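Part 3: Trying out the hand with a lint roller

By now you should have the arm bolted down, the Jurnel controller talking to both hands, and the emergency stop tested (please don't skip that, I did once and regretted it). This part is where you find out whether your grip settings are any good. I've been through a fair few test jobs and the lint roller is still my favourite, as it needs a firm hold on a thin handle and a light touch at the other end.

I'm using multi-fingered hands here. If you've got the Navow two-finger gripper instead, the steps are the same but start from step 2 and use the narrow pads.

1. Lay a T-shirt flat on the table and smooth out the big creases. Ours goes down sideways, collar to the right. A carpeted top is lovely for this, because the shirt doesn't skate about when the roller pushes on it.

2. Open the Culex panel and load the "thin handle" grip. Set the closing force to 3 and leave the speed alone for now.

3. Offer the handle up to the hand, let the fingers close, then give it a gentle tug. If it twists, go up one step at a time and stop at 5. Any higher and the fingertips start to wear.

4. Bring the arm over until the roller just rests on the cloth. Park the other hand off to the side, well clear of the stroke.

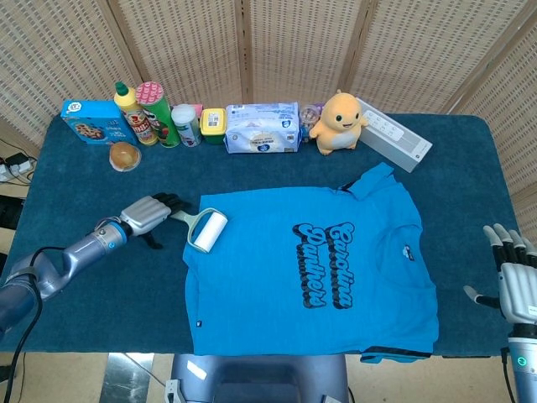 5. Run one slow stroke and watch the wrist, not the roller! A wobble there means the handle is sitting too far out in the fingers. Open up, reseat it and go again.

CAUTION: check the cable before every run. It needs enough slack for the full reach but mustn't drag across the shirt. Meenakshi Iyer caught mine on a table edge in August and it took us an afternoon to get the arm happy again.

Setting the second camera

The head camera is fine for the approach, but I like a chest-height view too, looking down over the cloth. Keerthana Achari talked me into it and I'm a convert. Aim it so you get the whole roller plus a strip of the table behind, then lock the exposure on the shirt. 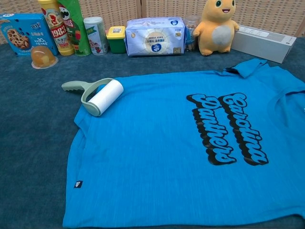

Bold lettering is a real help when you line the two views up, so pick a shirt with a nice big print if you can. Click the same corner of the same letter in both windows, do that for a few letters spread across the chest, and press Match. The Reddy plug-in will do it for you, but I found it got muddled by folds in the sleeve and I've gone back to clicking.

Note: the grip log holds 4,000 lines and then quietly writes over the oldest ones. Mine was at 3,344 when I remembered to save it, so do export yours before you start changing the force settings again. The button is under Tools, right at the bottom.

Shares 5 | Comments 3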